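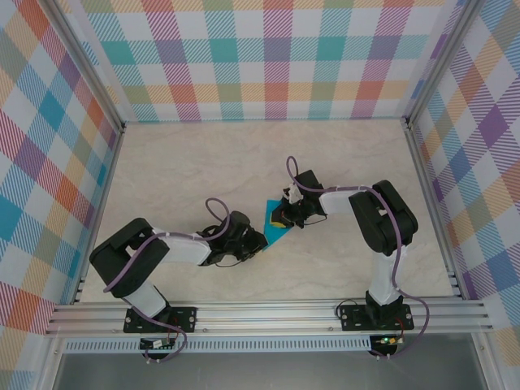 Celtano Folding Paper, 15 cm squares, pack of 350

Shop > Paper > Folding and craft > Celtano

I've been selling paper for longer than I care to admit, and this is the pack I take home myself. Celtano is a plain, uncoated sheet, coloured on both sides, and it takes a crease without going white along the fold (my pet hate!). I started stocking it in January after Gearóid Hegarty brought me a few sheets of his and I ended up making boxes all evening when I should have been doing the accounts.

You get 350 sheets, all 15 cm square, in mixed colours. The blues always go first in our house, so I asked for extra of those and got them – a deep one, a greener one and a very pale one that's lovely for cranes.

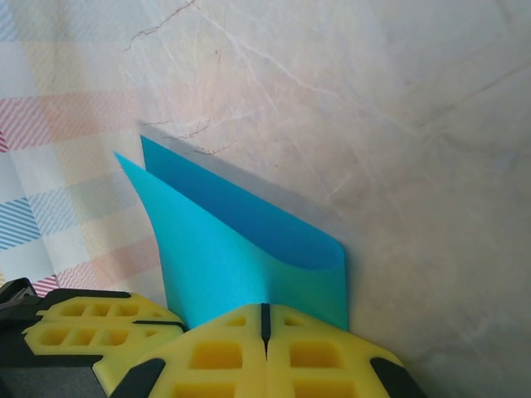
It's on the thin side, so if you like models with lots of layers you'll get on well with it. For anything that has to stand up by itself for weeks, like a lampshade or a big bowl, I'd go for the Sasex card instead. I've tried wet folding with Celtano and I wouldn't bother, it goes soft and then it goes through. Glue stick is fine, PVA is fine if you're mean with it.

A few people have asked how it compares with the old Clotex packs. The Clotex was a bit stiffer and had a slight shine, and I do miss the orange. Celtano is easier on the fingers though, and it doesn't slide about when you're trying to line up two corners. If you've still got some Clotex left you can mix the two in one model, but cut the Clotex down a touch first as it always came slightly oversize.

Item number: 3785
Size: 15 cm x 15 cm
Sheets: 350, mixed colours
Finish: plain, both sides
Box: card, with a lid that goes back on

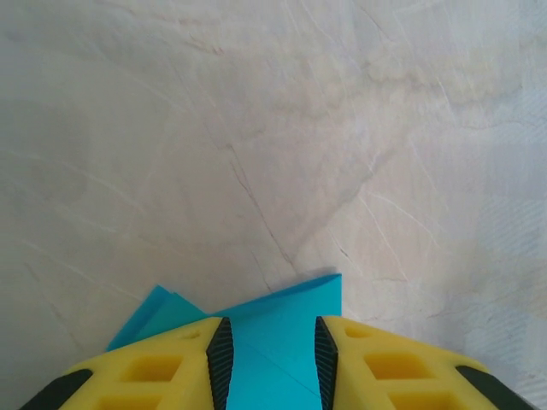 Turquoise-blue against a marble pattern

Keep the box somewhere dry and out of the sun. Mine lived on a windowsill for one summer and the top sheets faded to nothing much. If you order along with the Ní Chonaill folding book I'll pack the two together and you only pay postage once – just put a note in the comments when you check out.

Page updated 23/11/2020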